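Compte rendu de la réunion du plateau, site Feltitz
Mai, de 14 h à 15 h 40

Présents : Aidan Dunne (animation), Róisín Ó Súilleabháin, Saoirse Mac Giolla, Alasdair Swanson
Excusé : Cormac Nic Giolla (remarques transmises par écrit)
Rédaction : Saoirse Mac Giolla

Ordre du jour : bruit sur le plateau, casques et écouteurs, salle Diseck, travaux de plafond, divers.
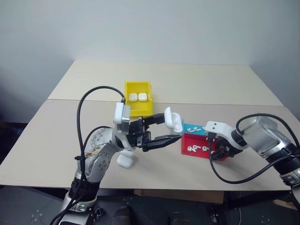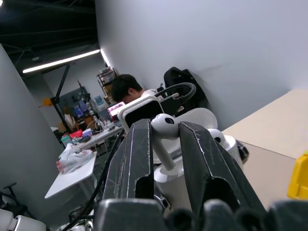
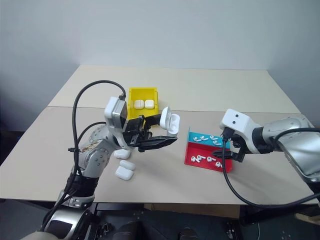 1. Approbation du compte rendu précédent

Approuvé avec une correction demandée par Alasdair : la cloison mobile côté escalier a été commandée par Feltitz et non par le bailleur. La facture reste donc à notre charge.

2. Bruit sur le plateau

Róisín présente les réponses au questionnaire interne. Les plaintes portent surtout sur les appels pris au poste et sur les conversations debout près de l'imprimante. La ventilation est citée aussi, mais presque uniquement par les personnes assises côté cour.

Aidan rappelle que la règle des appels longs en cabine existe déjà et qu'elle est peu suivie, les deux cabines étant souvent occupées par des gens qui y travaillent toute la matinée. Discussion sur une limite de durée. Alasdair y est opposé : un entretien client peut dépasser l'heure et il n'est pas question de le couper. Il est convenu de limiter la réservation d'une cabine à 40 minutes, avec dérogation pour les appels externes notés dans l'agenda.

L'imprimante sera déplacée dans le renfoncement à côté de la tisanerie. Il faut vérifier la prise réseau. Saoirse s'en occupe.

Remarque écrite de Cormac : il souhaite que le coin fenêtre devienne une zone sans parole. Pas de majorité pour une interdiction complète. On fera un essai le matin uniquement, jusqu'à la fin du mois de juin, puis on en reparle.

3. Casques et écouteurs

Plusieurs collègues utilisent leur matériel personnel, avec des micros de qualité inégale. Demande de prise en charge par Feltitz. Aidan a interrogé la direction, qui accepte un plafond de 200 euros par personne, sur facture, à renouveler seulement en cas de panne hors garantie.

Question de Róisín : peut-on choisir des écouteurs sans fil plutôt qu'un casque filaire ? Oui, à condition que le modèle fonctionne avec le logiciel de téléphonie. Retis, notre prestataire informatique, enverra les critères à respecter. Tant que la liste n'est pas reçue, pas d'achat.

Pour les visiteurs et les stagiaires, un petit stock de prêt sera tenu à l'accueil. Les embouts seront changés entre deux prêts. Alasdair demande qui paie en cas de perte. Réponse : le service qui a fait l'emprunt.

4. Salle Diseck

La salle est réservée en permanence pour des réunions de deux ou trois personnes alors qu'elle en accueille 18. Les équipes nombreuses se retrouvent dans le couloir ou à la cantine. Proposition d'Alasdair : réserver la salle Diseck aux groupes d'au moins six personnes et orienter les autres vers le petit salon. Adopté sans vote.

L'écran de la salle s'éteint toujours après quelques minutes de présentation. Le ticket ouvert chez Retis est clos depuis avril sans que la panne soit réglée. Saoirse le fait rouvrir. En attendant, utiliser l'écran sur roulettes et le remettre à sa place ensuite.

Le tableau blanc doit être effacé en partant. Les schémas à conserver sont à prendre en photo, la mention « ne pas effacer » ne vaudra plus au-delà de la journée.

5. Travaux de plafond

L'entreprise Ó Flaithearta a remis son devis pour les panneaux absorbants. Deux variantes : plafond complet, ou seulement la bande centrale au-dessus des bureaux. Róisín préfère la première, Aidan juge que le budget de l'année ne le permet pas. La seconde variante est retenue sous réserve de l'accord du bailleur, demandé par courrier et resté sans réponse.

Si l'accord arrive avant l'été, pose en août. Il faudra vider les bureaux concernés et couvrir les armoires. Les personnes présentes à cette période travailleront au premier étage ou à domicile. Róisín demande que le planning soit affiché assez tôt pour les congés.

Point non tranché : la couleur des panneaux. Gris clair par défaut, échantillons à demander.

6. Divers

Vélos : le local reste fermé à clé après 19 h, code à demander à l'accueil.

Réfrigérateur : il sera vidé le dernier jour ouvré de chaque mois, boîtes non étiquetées comprises.

Plantes : Alasdair reprend l'arrosage pendant l'absence de Cormac.

À faire
Saoirse : prise réseau de l'imprimante, ticket Retis pour l'écran
Aidan : relance du bailleur, note sur le remboursement des casques
Róisín : échantillons de panneaux, affichage de l'essai au coin fenêtre
Alasdair : nouvelle règle de réservation de la salle Diseck dans l'agenda

Prochaine réunion en juin, même salle, même horaire.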